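Kavemon gripper comparison
Progress report to the Nistor fund, June
Jisulcombe workshop

We said we would spend this period finding out which of two finger designs is worth the rest of your money. We have got most of the way, and the part we haven't got to is listed at the end where funders tend to look first.

The count stands at 1,405 logged attempts. Of these, 622 used the old Fatus fingers and the remainder used the blocky ones we cut in the spring. The toy kitchen remains the cheapest line in the budget and has caused the most discussion, chiefly over whether the corn counts as a hard object. It does now.
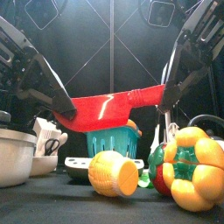
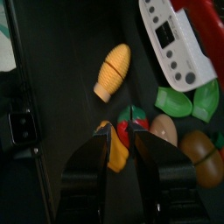
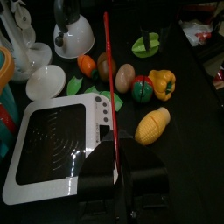 Two-arm lifts are where the controller has earned its keep, and where it has cost us the most evenings. Each arm works from its own clock, and when the clocks drift apart the arms disagree about where the shared object ought to be. The red frying pan is our standard test for this: one gripper takes the rim, the other takes the end of the handle, and the whole thing has to stay level over the basket. With the old timing settings we managed a level hold in 60 per cent of attempts. With the new ones it is 88, and the pan has become a good deal less exciting to stand near.

Wrist cameras are a mixed story. They give a good close view of the food, but the fingers take up a fair share of it, and anything shiny comes with glare thrown in. We have asked for matt tape. The request went in at the start of the period and is, we are told, progressing.

Thin objects are still the weak spot. Both designs will take hold of a stick; keeping it at a chosen angle is another matter, and we would rather not quote a figure until we have one we like.

Still to do:
Finish the thin object runs on both sets of fingers
Repeat the pan test with the arms swapped
Write up the wiring changes, promised last time and promised again here

Spending is on plan, apart from screws.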